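Handout 2: Notes from the visit to the Hurna workshop
Reading time: 2 minutes

These notes are for everyone in the course, also for those who could not join the visit on February 26, 2024. Please read them before the next lecture and bring your own sketch of a finger joint.

The demonstration started at 1405 in the long hall of the Planov building. The engineers of Hurna first spoke of the old two-jaw gripper, which has served them for years on the packing line. It is strong and cheap to repair, but it needs a new pair of jaws for nearly every new product. This was the reason to begin work on a hand with fingers.

For our course the most important points are the following.

Joints. A finger is a chain of short segments. Each joint adds freedom, and each joint also adds play. When you calculate the position of the fingertip, the small errors of all the joints before it are summed.

Thumb. Without a thumb that stands against the fingers, a hand can only hook or push. Remember the word "opposition" from lecture one.

Flat objects. Paper and thin card are difficult for every gripper, as there is almost no side to hold. The usual ways are to slide the sheet to an edge, or to press and drag it.

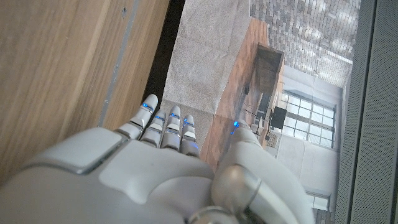
Ndlovu objected to this last point and said that in a real factory one would simply take a suction cup for paper, and that fingers are a luxury there. The engineers agreed for clean, flat sheets. With folded or porous paper, they said, the suction is easily lost, and then the contact of a finger is worth its price.

In the second part we heard about testing. Every new control program, called Osura in the workshop, must do 200 grasps at low speed before it is allowed to run faster. If it fails in more than 50 of them, it goes back to the desk and the whole series is repeated.

Task for next week: choose one flat object from your home and write half a page on how a hand with a thumb should pick it up. Say which surface is touched first and where the force goes.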